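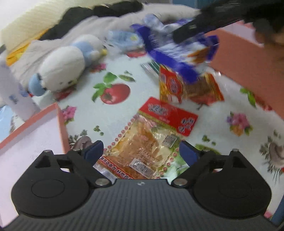
회사 소개

읽는 시간 4분

비노비코(Binovico)는 로봇에게 집안일을 가르치는 회사입니다. 정확히 말하면 사람이 먼저 집안일을 하고, 로봇은 그걸 보고 배웁니다. 부모님께 직업을 설명할 때는 대체로 앞 문장까지만 말씀드립니다.

저희가 하는 일

손에 쥐는 그리퍼를 양손에 하나씩 들고 물건을 집고, 옮기고, 상자에 넣습니다. 손잡이를 쥐면 손가락이 오므라들고 놓으면 벌어집니다. 그 움직임과 카메라 영상이 같이 기록되고, 기록이 충분히 쌓이면 로봇 팔이 같은 일을 시도합니다. 첫 시도는 보통 볼 만합니다. 고객사를 모시고 볼 만하다는 뜻은 아닙니다.

손으로 들고 하기 어려운 작업은 원격조종으로 합니다. 조종석에 앉아 옆방의 팔을 움직이는 방식인데, 신입 사원들은 게임 같다며 좋아합니다. 점심 무렵까지는 그렇습니다. 서랍 하나를 400번 열고 닫아 본 사람은 게임이라는 말을 잘 안 씁니다.

왜 침대 위인가

창업 초기에는 저희도 흰 작업대에 나무 블록을 올려놓고 시작했습니다. 로봇은 블록을 아주 잘 집게 되었고, 블록을 사겠다는 고객은 없었습니다. 그 뒤로는 사람이 실제로 물건을 늘어놓는 곳에서 일합니다. 꽃과 토마토가 큼직하게 그려진 시트 위에서 납작한 과자 봉지를 집는 식입니다. 봉지는 투명한 창 부분이 번들거리고, 옆에는 인형이 누워 있고, 위쪽에는 담요와 검은 옷가지가 뭉쳐 있습니다. 연구실 기준으로는 난장판이고 가정집 기준으로는 평범한 오후입니다.

납작한 봉지는 생각보다 까다로운 물건입니다. 손가락을 너무 벌리고 들어가면 천까지 같이 집히고, 너무 세게 오므리면 봉지가 구겨지며 미끄러집니다. 사람은 이런 걸 말로 잘 설명하지 못합니다. 그래서 설명서를 쓰는 대신 직접 해 보입니다. 양손 작업은 한쪽이 집는 동안 다른 쪽이 다음 물건으로 가 있어야 해서, 처음 두 주는 다들 자기 왼손과 사이가 나빠집니다.

어디에 있나

본사는 클린드컴(Clindcombe)의 옛 단추 공장 2층에 있습니다. 건물은 1964년에 지어졌고 엘리베이터도 그때 것입니다. 로봇 팔을 계단으로 올린 경험이 있는 회사를 찾으신다면 잘 오셨습니다. 1층 니콜롭스키(Nikolovski) 제과점과는 사이가 좋습니다. 저희가 식빵 봉지 묶는 작업을 찍던 달에 특히 좋았습니다.

누가 일하나

대표 사미나 초드리(Samina Chaudhry)는 원래 피아노 조율을 공부하다가 로봇 손가락 쪽으로 넘어왔습니다. 본인은 큰 차이가 없다고 주장합니다. 지금도 매주 한나절은 직접 그리퍼를 들고, 그날 녹화분의 불합격률은 사내에 공개됩니다. 대표가 정한 규칙이라 대표도 별수 없습니다.

시연 담당자들은 공학 전공자보다 손으로 먹고살던 사람이 많습니다. 꽃집, 세탁소, 택배 분류장, 치과 기공소 출신이 있습니다. 면접에서는 이력서를 오래 보지 않고 양말 한 무더기를 드립니다. 짝을 맞추시면 됩니다.

보논(Bonon)에 대하여

보논은 저희가 만든 녹화 관리 프로그램입니다. 시연 한 편이 들어오면 손가락 위치가 제대로 잡혔는지, 중간에 끊긴 구간이 없는지 확인하고 합격과 불합격을 나눕니다. 지난 5월에 새 판을 내면서 불합격 사유를 문장으로 적어 주는 기능을 넣었습니다. 말투가 지나치게 차갑다는 사내 의견이 있어 조금 고쳤고, 이번에는 지나치게 다정해서 더 기분 나쁘다는 의견이 있습니다. 검토 중입니다.

함께 일하려면

연구실이나 제조사에서 특정 작업의 시연 데이터가 필요하시면 작업 이름과 물건 목록, 원하시는 편수를 적어 보내 주세요. 최소 단위는 80편입니다. 물건은 보내 주셔도 되고 저희가 구해도 됩니다. 다만 식품은 돌려드리지 않습니다. 날이 있는 도구와 살아 있는 동물은 받지 않으며, 두 번째 항목은 문의가 있었기 때문에 적어 둡니다.

견학은 네 분까지 가능합니다. 그리퍼를 직접 들어 보실 수 있고, 원하시면 녹화분을 보논에 넣어 판정도 받아 보실 수 있습니다. 결과에 대한 이의 신청은 대표가 받습니다.

문의: 홈페이지 문의 양식 또는 클린드컴 본사 2층 접수대 | © 2022 비노비코 | 맨 위로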